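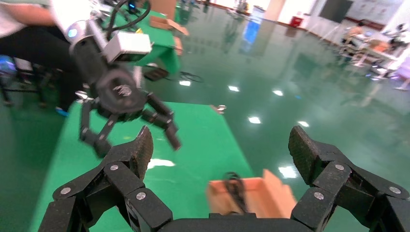

Gripper trials under way at the Turham test hall. Photo: Rolter

PRESS RELEASE

For immediate release, 4 May 2018

Rolter publishes first results from Turham gripper comparison

Two grippers, one arm type, same tasks. Full tables on request.

Rolter, the automation testing firm, today releases the first results of its side-by-side gripper comparison at Turham. Total of 1011 attempts logged. Two gripper designs, the Baek and the Prinora, both run on the same model of arm with the same controller settings throughout.

Short version: Baek ahead on card and thin flaps. Prinora ahead on soft and floppy items. Neither ahead on cable. Longer version follows.

Why we did it

Customers keep asking. Small packing firms mostly, mail order, spare parts, a couple of bakeries. They want to know which gripper to buy and all they have to go on is the maker's own figures, taken on the maker's own bench with the maker's own choice of object. Usually a nice square block. Nobody ships nice square blocks.

So the Turham trials use ordinary stuff. Cardboard boxes of the kind you would get a parcel in, cable, cloth, paper. Boxes get reused until they are too soft to hold a crease, then swapped for a fresh one, and the swap goes in the log.

"We wanted the boring jobs," said Khrystyna-Mariia Chornovol, who leads the trials for Rolter. "Open a box. Close a box. Put the cable in and get the flap down without trapping it. People on the packing line do it all day and don't think about it. It is a horrible job for two fingers."

How the trials were run

Five tasks in all:

Open a flat-lidded box
Close the same box
Place a loose cable inside a box
Lift a folded cloth and set it down
Pick up a single sheet of paper

Each task started from a marked position on the table. Operator resets by hand between attempts. An attempt counts as a pass only if the item ends up where it should with no help and no second go. Drops are fails. Crushed corners are fails too, which cost both grippers more than we expected. Camera views were saved for every attempt and a second member of staff scored them afterwards without seeing the first set of marks. Where the two scores didn't agree the attempt was watched again by both.

Tables are covered in green cloth, clipped at the corners.
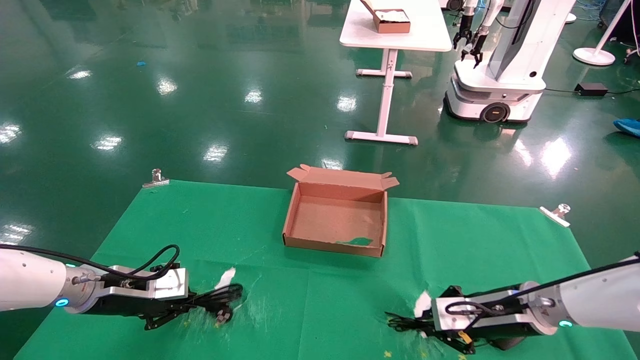
The cloth was the subject of a fair bit of argument beforehand. A bare top gives cleaner numbers, as the item slides a little when a finger touches it and the gripper can get underneath. Cloth grabs. It also creases, and a crease near the start position can be enough to turn a fingertip. In the end we went with cloth for all counted attempts, on the grounds that most customers have a mat or a liner of some sort on the bench anyway. A short bare-table run was done for comparision and is reported seperately, not in the 1011.

What we found

Opening boxes: Baek better. Its fingertips get behind a flap edge with less fuss, and the pass rate held up even on older, softer boxes. Prinora needed a second approach on 119 attempts, all marked as fails under the rules above. Several of those would have been fine in a real packing cell where a retry costs a few seconds. Readers should bear that in mind.

Closing boxes: closer. Baek still in front but not by enough to pay extra for.

Cloth: Prinora, clearly. Softer hold, fewer half-lifts where one layer comes up and the rest stays put.

Paper: poor on both. Single sheets on cloth remain hard and we would not advise anyone to buy either unit for that job alone. Torn sheets were common.

Cable: no winner. Failures had more to do with where the cable was lying at the start than with which gripper went after it. We plan to redo this task with a tighter start position.

Camera placement

A second question came up part way through. Wrist camera or overhead view? Both were recorded, so 143 failed attempts were gone back over to see which view showed the cause.

Wrist view was better for the last bit of the approach, fingertip against flap, that sort of thing. Overhead view better for anything involving both arms, or where the item had shifted before the arm got there. For a customer who can only afford one we would say overhead to begin with, add the wrist later. Operators did not all agree with this and their comments are printed in the full report.

"I'd have said wrist, before," said Chornovol. "Then you watch the same fail from higher up and the box was a thumb's width off from the start. The wrist never had a chance of seeing that."

What the results don't cover

Speed. All attempts were run slow for scoring purposes and no cycle times should be read out of the tables.

Wear. Fingertip pads were changed at set points so we have nothing useful to say on how long they last.

Price. Both makers revise their lists often, ask them.

Heavy items. Nothing over a kilo went on the table.

Rolter bought both grippers at normal trade price. Neither maker paid for the trials or saw the results before today. Both have been sent the full tables and invited to comment, any reply will be added to the report as recieved.

Next steps

The second round is due to finish in November. It will take in the repeat of the cable task, a longer bare-table run and a look at taped boxes, which were left out this time. Firms with an awkward item they would like tried are welcome to put it forward. Must be safe to handle, must fit on a bench, and you need to be able to send us several of the same thing.

Visits to Turham can be arranged for trade press. Please give us a week's notice, closed shoes required.

Notes to editors

Full report with task-by-task tables and scoring sheets available by email from the Rolter press desk. Please quote "Turham gripper comparison, round one".

High resolution versions of the photos are available on request. Please credit Rolter.

Khrystyna-Mariia Chornovol is available for interview by phone, mornings preferred.

ENDS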